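We use cookies to remember your reading level. OK / Change settings

Why do tablets come in bubbles?

Nusstead Young Readers: How Everyday Things Work
Written by Yuxi Guo. Checked by Lingyun Fang, pharmacist.

If you have ever been given a tablet by a grown-up, you may have heard a small pop before it came out. That pop is the sound of foil breaking. The tablet was sitting in a blister pack, a sheet with one little bubble for each tablet.

It is called a blister because the bubbles stick up like a blister on your heel. It doesn't hurt, of course.

How a pack is made

A blister pack usually starts as a flat roll of plastic. A machine warms the plastic until it is soft, then pushes it into a mould full of small round hollows. When the plastic cools, it keeps the shape.

Next, a tablet drops into each hollow. A sheet of foil goes across the back and is pressed down hard with heat, so that it sticks. Last of all, the long strip is cut into pieces that will fit in a box. The corners are often rounded so they don't scratch your fingers.

Some packs have foil on both sides. These are good at keeping out light, but you can't see the tablets until you open them.

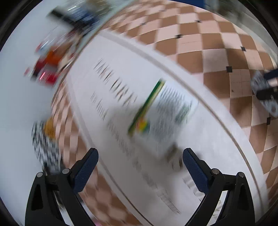
Air is a problem for many tablets because air has water in it, even on a dry day. You can't see the water, but a tablet can soak it up and go soft or crumbly. A biscuit left out on a plate does the same thing. In a bottle, all the tablets meet the air every time the lid comes off. In a blister pack, the others stay sealed when you open one.

The bubbles also help people remember. If a bubble is empty, that tablet has gone. Amado Umali, who is 39 and takes a tablet every morning, told us he used to keep his in a jar and could never be sure whether he had taken it. Now he looks at the pack.

What is the small print for?

Most packs have tiny letters and numbers on them. One part is the batch number, which tells the makers which lot of tablets the pack came from. If something is wrong with batch 587, shops can send back batch 587 and leave the rest on the shelf. Another part is the expiry date. After that date the tablets should not be used. Old medicine goes back to the pharmacy — it should not go in the bin or down the sink.

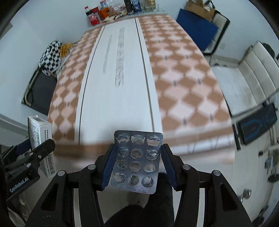
Medicine boxes have plenty to read too. The barcode is a pattern of dark lines and gaps. A scanner shines light on it, and a computer turns the pattern into a number and looks up the medicine. Inside the box there is normally a folded leaflet. Hanyu Gu, aged nine, unfolded one with her dad and found it was bigger than her school atlas.

Keeping safe

Tablets can look like sweets. They are not sweets, and a tablet that helps one person can make another person very ill.

Never take a tablet unless a grown-up who looks after you gives it to you.
If you find a tablet or a pack, leave it alone and tell a grown-up.
Medicines should be put away somewhere high up or locked, in their own box with the leaflet.

Words to know

Foil: very thin metal sheet.
Batch: a lot of things made together.
Expiry date: the last day something should be used.

Next time: how does a zip work?

231 shares | 2 comments

Page last checked 12/6/23
© Nusstead Young Readers | Contact us | Back to top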